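About us

Hello, and welcome to Darkholm Water!

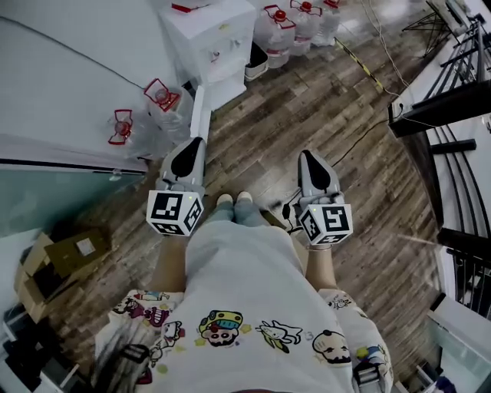
I'm Euan Dalgleish and I started this business with a van I couldn't really afford and a list of 17 customers, most of whom were related to me. We deliver drinking water to offices, workshops and a growing number of homes, and we take the empties away again when we come. Simple as that, really.

If you've seen our jugs you'll know them by the red caps. They're clear plastic, so you can see how much you've got left from across the room (very handy when you're deciding whether to ring me). Stand them up along a wall, lay them on their sides, tuck them next to the drawers — people find all sorts of places for them. I keep mine by the back door and trip over them most mornings.

We look after nearly 700 addresses now, and the Christodoulou bakery on the corner is still our first drop of the day. They pay on time and there's usually a warm roll in it for me, so I'm in no hurry to change the route.

A few things people ask. Yes, we carry jugs up stairs. Yes, you can skip a week if you're away. No, there's no contract, and I've never liked them myself. Please do put the caps back on your empties before we collect — my van floor will thank you!

From February we'll be doing the Istilier estate too, Tuesdays to begin with, so if you're over that way and fancy being added to the round, drop me a line. I answer the messages myself, mostly in the evening once the van's unloaded.

Euan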